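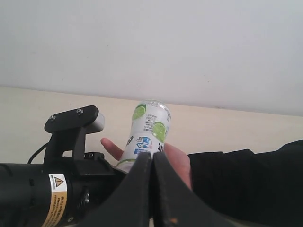

Solent team puts two grippers through a month of handovers

April 21, 2023

Passing someone a drink is easy if you both have hands. Getting a robot to take one from you without squashing it, dropping it or nipping your thumb is a good deal harder, and a small group at the Solent workshop has spent most of March doing very little else. Their notes went up this week and they make cracking reading.

The job was to compare two grippers on the same arm. The first is the workshop's old parallel gripper, with flat rubber-faced jaws that have been on the arm since it arrived. The second is a newer pair of tapered, slightly curved black fingers made to a design by Blagoje Yordanov, who joined from Roseck last year and has been itching to try them on something other than wooden blocks.

Everything was done as a handover. A person holds out a thing, the arm comes in, the gripper closes, the person lets go. Each object got 30 tries with each gripper, with people swapping in and out so that the arm didn't get used to one way of holding. Drinks cans were on the list from the start, along with a sponge, a paperback, a roll of tape and a rather nice enamel mug that belongs to Thierry Renaud (it survived, with one new chip).

The cans turned out to be the best test of the lot! A full one is heavy and forgiving. An empty one dents if you so much as look at it, and most people hold a can round the back and side, so the gripper has to find its way to whatever bit of metal is left. The flat jaws managed well when the can came in dead straight but tended to push it over if it leaned. The curved fingers coped far better with a lean, and they could go in low, well under the holder's fingertips. Over the whole month they dropped 6 cans where the flat jaws dropped 20.

They didn't win everywhere. The paperback was a struggle, as the tips would get a grip on the cover and leave the pages flapping, and the flat jaws were plainly the better choice for anything thin. Vasilis Matić, who looks after the controller, also found that the curved fingers needed a gentler closing speed for the last stretch, and it took him a couple of late evenings to get that smooth.

The view from the wrist was the other thing on trial. A camera that close sees the fingers and the object together, right up to the moment of contact, and Ilir Petkov is delighted with it. "You can see the fingertips arrive," he said. "With the camera on the wall we were guessing for the last bit, because the arm was always in its own way." The drawback is that the fingers and the person's hand hide a lot of the object once they get near. Shiny lids can be a nuisance too, and he wants to try softer lighting before blaming the software.

Next comes a round with a different controller, lent by Proloveo, and the same set of objects so the results can sit side by side. Borislav Softić is also making a third pair of fingers, a bit wider at the tip, in the hope of getting the paperback right without losing the cans. The full notes, including all the failed tries, are on the workshop's page, and people nearby who fancy handing things to a robot for an afternoon are welcome to write in.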